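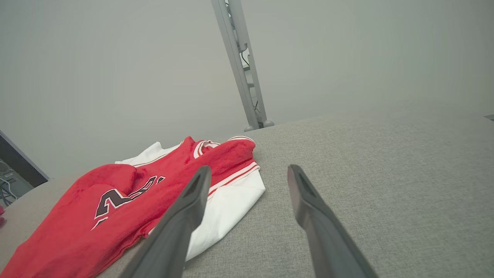
Page text: Product Information, Prarkden Contract Textiles
Last revised: June

Wanuveck 28 upholstery fabric
Plain weave, grey range, for seating and benching

Wanuveck 28 is a flat woven upholstery fabric for fixed and loose seating in changing areas, waiting rooms, clubhouses and staff rooms. It is sold by the running metre or as made-up covers to fit the Tekero bench system. The weave is tight and low, with two close shades of yarn mixed in the warp so that the surface reads as one colour at a distance and slightly speckled close to. Lint and light dust show less on it than on a single-shade cloth.

The fabric replaces Wanuveck 6, which is no longer woven. Existing Wanuveck 6 covers can be repaired with the new cloth, but the shades do not match and we advise changing a whole seat at a time.

Construction

Face: 100% polyester, solution-dyed yarn
Backing: acrylic, knife-coated
Usable width: 140 cm
Weight: 380 g per square metre
Roll length: 28 m
Pattern repeat: none
Direction: may be run up the roll or railroaded

Solution-dyed yarn carries its colour through the full thickness of the fibre. Wear on the front edge of a seat will flatten the weave over time and can make the area look lighter under side lighting. This is a change in texture and is not covered by the guarantee.

Colours

Four greys are kept in stock: Ash, Flint, Slate and Harbour. Dye lots vary slightly. Orders for one room should be placed together, and the lot number written on the roll end should be kept until the work is signed off. Request cuttings before ordering; screen colours are not reliable for greys, which shift towards blue or green on most displays. 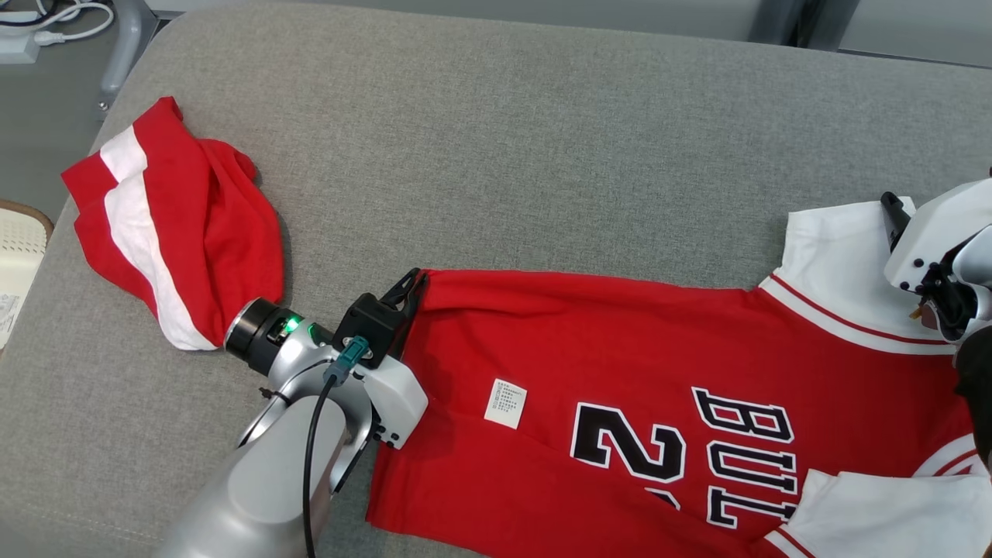

Contract Seating Department
Prarkden Contract Textiles

Colour transfer from clothing

Strongly dyed garments can mark pale upholstery, mainly when one or the other is damp. Reds, blacks and dark blues are the usual cause. Transfer depends on the dye in the garment and how well it was fixed, so no upholstery fabric can be sold as proof against it. The two darker shades, Slate and Harbour, are the better choice where wet kit is likely to be left on the seat.

If a mark appears, treat it the same day. Blot with a white cloth and cool water, then with a weak solution of mild detergent, working from the outside of the mark inwards. Do not rub – this raises the yarn and leaves a dull patch that stays after the colour has gone. Bleach up to the strength given on the care sheet may be used on the face cloth. Rinse twice and allow to dry before the seat goes back into use.

Routine care

Vacuum weekly with a soft brush head. In heavy use, clean by hot water extraction every six months, keeping the water below 40°C to protect the backing. Made-up covers with a zip may be taken off and machine washed at 30°C, closed and inside out. Line dry only. Tumble drying will shrink the backing and the cover will not go back on the foam.

Made-up covers for Tekero benches

Covers are cut to three bench lengths and fitted with a concealed zip along the rear edge. Seams are twin-needle with bonded thread. Part codes are as follows.

TK-87 – single seat pad
TK-1582 – full bench pad, straight
TK-1582C – full bench pad, with corner return

Foam is sold separately and must be the Carrillo firm grade. Softer foam lets the cover crease at the zip and puts strain on the corner seams. Carrillo foam is supplied with a stockinette sleeve, which should be left on when the cover is fitted.

Fitting notes

Stand the pad on its rear edge and draw the cover down evenly from both ends. Line up the front seam with the foam edge before closing the zip. Covers that have been stored folded will have creases across the top; these drop out after a few days in use, or can be eased with a steamer held clear of the cloth. Do not iron.

Ordering

Minimum cut length is 1 m. Cut lengths cannot be returned. Made-up covers are produced to order and leave the works on a Friday. Orders containing both foam and covers are sent as one delivery unless split delivery is asked for at the time of order. Quote the part code, colour and lot number, if known, on all repeat orders.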